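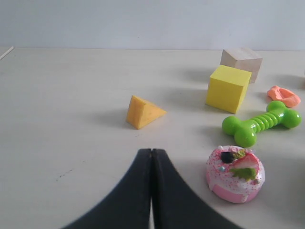 Unit 2: Surface Relief in Molded Small Goods
Course handout, Product Form and Materials

Scope

This unit covers raised and recessed detail on small molded objects: toy food, pet chews, bath toys, and similar goods. Wall thickness and gate placement are treated in Unit 3 and are left out of these notes.

Terms

Relief: any feature standing above the base surface.
Rib: a raised band. On a shaft, a rib that runs the whole way around is called a ring.
Pitch: distance from the center of one rib to the center of the next.
Overlay: a second color or part applied on top of the base form.
Applied part: an overlay made separately and then attached.

Functional relief

A bone-shaped chew toy with a ribbed shaft is the standard case. The rings give the shaft grip and change how it bends. The knobbed ends are normally left smooth. On a glossy finish the knobs show clear highlights, so sink marks and scratches are easiest to find there. Inspect the knobs first and the shaft second.

Rings should have rounded tops. A square top edge wears quickly and leaves a burr. The Frota sample in the course set was molded at a pitch of 6.29 mm; the drawing gives the figure as 629 in hundredths. Read the units line before measuring.

Decorative relief

Toy pastry carries relief for appearance only. A typical frosted cake has a colored base, a contrasting glaze with drips down the side, sprinkles, and several toppings such as berries or a mint leaf. Treat each layer separately when writing it up:

Base form
Glaze and drip line
Sprinkles
Toppings

The drip line should be uneven. Equal drips at equal spacing look like a gear. Very small toppings, such as a pearl-like bead, are recorded as a separate entry because the attachment check differs. The Dorkness reader, page 79, has the table of attachment methods.

Lighting for inspection

Use a plain, pale surface and a plain wall. Light from one side at a low angle for relief, then repeat with even light for color. A soft shadow is acceptable. If the shadow hides the drip line, turn the object and leave the lamp where it is.

Exercise

Choose one object with functional relief and one with decorative relief. Draw each in side view at a scale of 2:1. Mark the parting line if it can be found. Label all relief using the terms above. Hand in on Stonen grid paper before the Trernlow workshop in December.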